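Pre-session software checklist, bimanual handheld recording and replay
Prurnis bench, 4th April
Checked by: Eirlys Yorath. Second reader: Hamish Paewai.
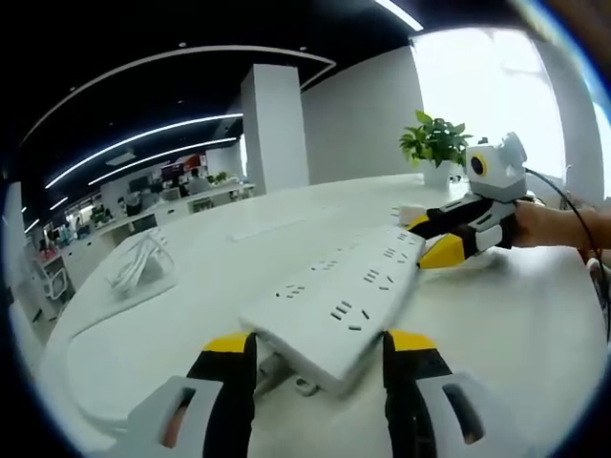

Work through the items in order. Mark each one OK, FAIL or N/A and write a comment if the answer is anything other than a clean OK. A FAIL in section 1 or 2 stops the session. A FAIL in section 3 or 4 goes to Reda Samir, who decides.

1. Clocks and streams

1.1 Both grippers report to the same host clock. OK.
Comment: Left came up on the old time server after the update. Changed it in the config and restarted. Please don't copy the December config back onto the host, it still has the old address.

1.2 Offset between left and right streams is under the limit at start. OK.

1.3 Offset is still under the limit after a ten-minute idle run. OK.
Comment: Drifts a little, always the same direction. Logged it, no action.

1.4 No dropped frames in the test clip. FAIL, then OK.
Comment: 42 dropped on the right stream, all in one burst. The recorder was writing to the same disk as the nightly export. Moved the export and repeated the clip with no drops. Houda Bennani to change the export schedule so this doesn't come back.

2. Tracking and calibration

2.1 Camera intrinsics file matches the serial number on each unit. OK.

2.2 Pose tracking initializes within the first few seconds. OK.
Comment: Needs something with texture in view. A white table and a white wall give the tracker very little to work with, and daylight from a large window makes the exposure jump. Lock exposure before initializing.

2.3 Tracking holds through a full two-handed lift. OK with comment.
Comment: Used the power strip task, one gripper on each end. Left pose jumped once when the strip filled most of the view. The filter recovered, but the jump is in the raw log. Mark the episode, don't delete it.

2.4 Relative pose between grippers agrees with the length of the object held. OK.
Comment: This is the most useful check on the list for long rigid items. If the strip gets longer or shorter in the data, the calibration is off. Hamish wants it run automatically at the end of every episode, and I agree.

2.5 Finger width reads zero when closed and full scale when open. OK, both sides.

3. Episode quality

3.1 Task label matches the task list. OK.
Comment: "Move strip" and "lift strip" are both in the list and people pick either one. Reda Fahmy to merge them.

3.2 Start and end markers are present. FAIL.
Comment: 649 episodes in the set, 2 with no end marker. Both were stopped from the keyboard. The segmenter reads these as running to the end of the file, so the planner gets a long stretch of nothing. Excluded by hand for now. The recorder should write the marker on any exit — ticket is open.

3.3 Both hands are active where the label says two-handed. OK.

3.4 Loose items on the table are listed in the episode notes. OK with comment.
Comment: Cable needs its own line. The segmentation model merges white cable with a white tabletop and the mask comes out as one blob. Write "cable, coiled" or "cable, spread" so we can filter later.

4. Replay on the arms

4.1 Replay runs in simulation first, with no joint limit warnings. OK.

4.2 Speed is capped at the low setting for first replay. OK.

4.3 Force limit is active on both arms. OK.
Comment: With both arms closed on one rigid object, a small timing error turns into a pull. Set the limit on the pair as well as on each arm. The El Ouafi controller has a separate field for this, and it defaults to off.

4.4 Stop command halts both arms from either console. OK.
Comment: Tested from both. The second arm stops slightly later than the first but inside the limit.

4.5 Planner rejects a target that puts the grippers closer than the minimum gap. N/A.
Comment: Not tested. Waiting on the Mandirberg build.

Open items
Export schedule: Houda Bennani
Merge task labels: Reda Fahmy
End marker on exit: Reda Samir
Item 4.5 once the build is in: Hamish Paewai

Session may go ahead. Replay stays at the low speed setting until 4.5 is signed.
E. Yorath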